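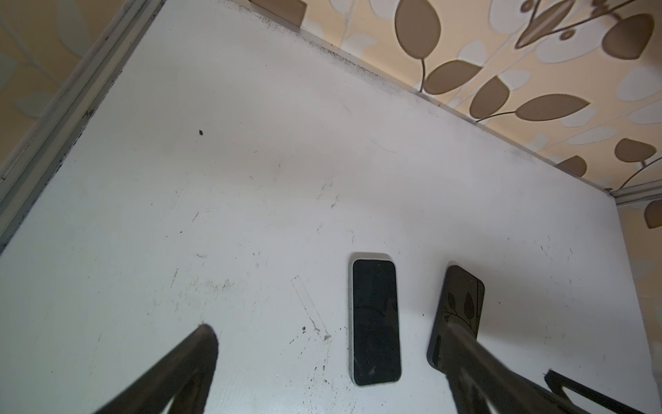 Wrist Camera Woes: Teaching a Small Arm to Pick Up Phones

Posted in: Student Projects, Robotics Software
2020-04-15
5 min read

So my half of the Samuel project was the perception and the grasp planning, and Maarten Kuipers had the controller. Samuel is the arm. I'd love to tell you there's a story behind the name, but it was on the label when we got to the lab. The task we picked sounded easy in the proposal: phones lie flat on a white board, the arm finds one with the camera on its wrist, picks it up, and puts it in a tray. Switched-off phones, any direction, sometimes two next to each other.

I figured finding a dark rectangle on a white background would take me an afternoon. (Catherine Kerr, our supervisor, read that sentence in my plan and just wrote "ok!" next to it.)

First try: thresholding

My first version was plain old thresholding. Turn the image gray, keep the dark pixels, fit a rotated rectangle, send the center and angle to Maarten. It ran fast and it was wrong in really creative ways. The board is scuffed and scratched, and there's a strip of grime where it meets the wall, so I got long skinny "phones" all along the back edge. I filtered by area and that fixed most of it.

Then there were the fingers. They're black, a black phone is black, and when one finger crosses in front of the phone the two blobs melt into one big boomerang. My rectangle fitter happily put a box around the whole thing and asked Maarten's controller to go grab the robot's own finger. He was not thrilled! I added a fixed mask for the fingers, which only works if you know how far open they are, so Yu-ting Chang wrote me a small thing that reads the opening from the joint state and warps the mask to match. That's my favorite piece of code in the repo and I didn't even write it.

Glass is the worst

The screens gave me way more grief than the scratches did. A dark screen is basically a mirror, and our wall has big leafy wallpaper on it, so from the wrist camera you get leaves inside the phone. Pale leaves on black glass. The threshold cut holes in the phone right where the leaves were, and the rectangle came out short or rotated. A phone with a light frame has another problem: the frame fades into the board, so you end up measuring the screen and thinking that's the whole phone. The planner then opened the fingers too narrow and came down on top of the edge. We stopped the arm in time, but I did yell.

Second try: a small network

I moved to a small segmentation network after that. We labeled 1,337 wrist images in Stustura, the labeling tool our department has, and Fenna De Bruijn did a huge chunk of those (thank you Fenna, I owe you a lot of coffee). We agreed on some rules early on:

- the frame counts as phone
- reflections count as phone
- if a finger covers part of it, label only what you can see

That last rule started an argument. Maarten wanted the hidden part guessed in, so the network would hand him a full shape. I wanted honest pixels and a separate step that completes the rectangle from the visible edges. We did it my way, mostly since I was the one writing it, and I still think it's cleaner. If fewer than 3 sides are visible, the planner doesn't guess. It backs the wrist off, opens the fingers and looks again.

The planner itself is short. It tries the long sides of the phone first, checks that both fingers have room to come down, and skips any grasp where a finger would land on a neighbor. With two phones close together and one at an angle, it usually goes for whichever has more space on both sides.

What still bugs me

The hand-eye calibration drifts. I don't know why. We redo it every 5 runs with a printed target and that's ugly. Also I only trained on one board in one spot, so I have no idea what happens with different wallpaper, or a plain wall, or sunlight. I planned to test that and ran out of semester. And I never measured grasp success properly, just kept notes in a text file, so I'm not putting a percentage in here that I can't back up.

If I get to keep going in July I want to try two views per grasp and compare the masks. A reflection shifts when the wrist moves, the frame stays put on the board. Should be usable!

Comments (3)

Lieven Hoekstra
Did you try a polarizing filter on the lens? We had one on a bottle project and it killed a lot of the glare, but you lose some light.

Yu-ting Chang
Small fix: the mask warp reads the commanded opening, not the measured one. So if a finger stalls, it's off. It's on my list, sorry!!

Catherine Kerr
Good write-up. Please put the calibration notes in the repo before you forget what they mean.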